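Chapter 7
Soft Things, Held Badly

What you will need for this chapter: the two-finger gripper from Chapter 5, a roll of blue tape, a gray microfiber towel, and an evening with low expectations.

Up to now your arm has been picking up blocks. Blocks are wonderful. They stay where they are put, they have the same shape on Thursday as they had in July, and if you grab one slightly wrong it slides a little and forgives you. A block makes any builder look talented.

Cloth is how you find out.

The build we follow in this chapter was put together at the Zornside shared workshop by Lakshmi Ramasamy and Reda Ashour, on a bench that was supposed to be theirs for 11 days. They had it for 40. The arm, nicknamed Hamar for reasons neither of them will defend, had already sorted blocks, spools and a great many bottle caps. The goal was modest: take hold of a towel, lift it, lay it down folded in half. Ramasamy's notebook has the plan on one line, followed by five pages on why the line was wrong.

7.1 What the fingers see

A bare finger is hard and smooth. A towel is neither, and given the choice it will leave. You can fix this with molded rubber pads, which are good and cost money, or with tape, which is in the drawer. We use tape. It adds a little drag, it protects the fingertip, and when it wears out you peel it off and put on more. Wrap it snugly. You won't, the first time, and that's fine; a wrinkle in the tape matters less than the two pads meeting squarely.

The second thing to settle is where to pinch. Beginners aim for the middle of the cloth, where there is the most of it, and come up with something like a gray cabbage. Go for a corner or a spot near an edge, and close the fingers far enough that the fabric bunches between them. A thin pinch of one layer looks elegant and lets go early. A fat one looks clumsy and usually stays.

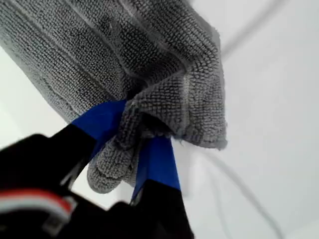
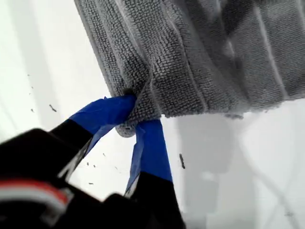
Figure 7.1. The towel held between the taped fingertips, in two views. In both, look for the lump of gathered cloth at the pinch.

That lump is your friend for lifting and your enemy for folding. Every bit of cloth inside it is cloth you can't lay flat, and your program has no idea how much is in there. Ashour's first answer was to measure it with a ruler between runs. His second was to stop doing that — the number changed each time, and the ruler kept getting taped to the bench.

7.2 How hard is hard enough

With a block, you closed the gripper until the motor met resistance and called it done. Towels push back gently at first and then all at once, so that trick will stop you too soon. Set a closing position instead, a little past the point where the pads first touch the cloth, and write down what you used. Write it somewhere other than the tape.

Try this before reading on: command the same pinch seven times on the same corner, lifting around five inches each time, and sketch how the towel hangs. Keep the sketches, including the embarrassing ones. We will need them in Section 7.3, where we ask the arm to guess where the other corner went.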